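Olano Golf Club to Close Terrace Dining Room for Winter Renovation

December 6, 2023

DRULTVILLE – Olano Golf Club has announced that its terrace dining room will close at the end of this month for a renovation of the kitchen, the service bar and the outdoor deck facing the 18th green. The club expects to reopen the room in February, ahead of the spring playing season.

The golf course, practice range and golf shop will keep their regular winter hours throughout the work. Locker rooms will also remain open, although the east entrance to the clubhouse will be closed to foot traffic while equipment is moved in and out of the kitchen. Members and guests should use the main entrance on the parking lot side.

When the dining room reopens, it will seat 64 guests indoors and 40 on the deck. Indoor seating is unchanged from the present arrangement. The deck will gain tables along its north rail, where a row of built-in planters is to be removed. The planters had blocked the view of the green from seated height and had become difficult to drain. New wind screens will be installed on the side facing the water, and the existing gas heaters will be replaced.

Corrigan, the contractor that rebuilt the club's cart barn, has been selected to carry out the construction. Kitchen equipment will be supplied by Clutari. The work includes a new exhaust hood, a larger walk-in cooler and a second dishwashing station, which is intended to shorten the wait between lunch service and evening events. The deck boards will be replaced in full. An inspection last fall found that the framing underneath remains sound, and it will stay in place.

During the closure, a reduced menu will be offered in the grill room on the lower level. Breakfast and lunch will be served daily, with the last lunch orders taken at 2 p.m. The menu will consist mainly of soups, sandwiches and a daily hot plate – the crab cake sandwich, a fixture of the terrace menu, will be kept. Dinner service is suspended until the terrace room reopens. Beverage service in the grill room will continue until sunset.

Private events already booked for the terrace room have been moved to the upstairs lounge or rescheduled. Hosts who have not yet received written confirmation of the new arrangements should contact the events office. Deposits for events that cannot be moved will be returned in full.

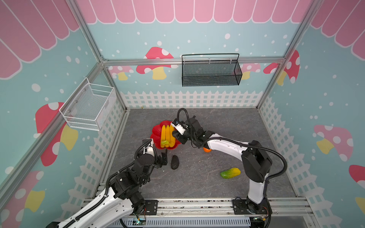

The club has also revised its reservation policy for the reopened dining room. Tables on the deck may be reserved up to 2 weeks in advance by members, and any remaining tables will be released to the public on the morning of the day requested. Under the present policy, deck tables are not reserved at all, and on busy tournament days parties have at times waited through the lunch hour for a seat. A portion of the deck will be set aside for players coming directly off the course, who will not need a reservation.

Golf shoes with soft spikes will continue to be allowed on the deck and in the grill room. They will no longer be allowed in the indoor section of the terrace room, where new flooring is to be laid. The dress code is otherwise unchanged.

Dining room staff will be assigned to the grill room and to winter banquet work during the closure. The club does not plan any reduction in hours for year-round employees. Seasonal hiring for servers, line cooks and beverage cart attendants will open in February, and application forms will be available at the front desk and in the golf shop.

The cost of the project will be met from the club's capital reserve. No special assessment will be made, and annual dues for the coming year will remain as previously announced. Green fees for public play are not affected.

Floor plans and samples of the new deck material are on display in the clubhouse lobby. Written comments on the deck layout may be left at the front desk until the dining room closes.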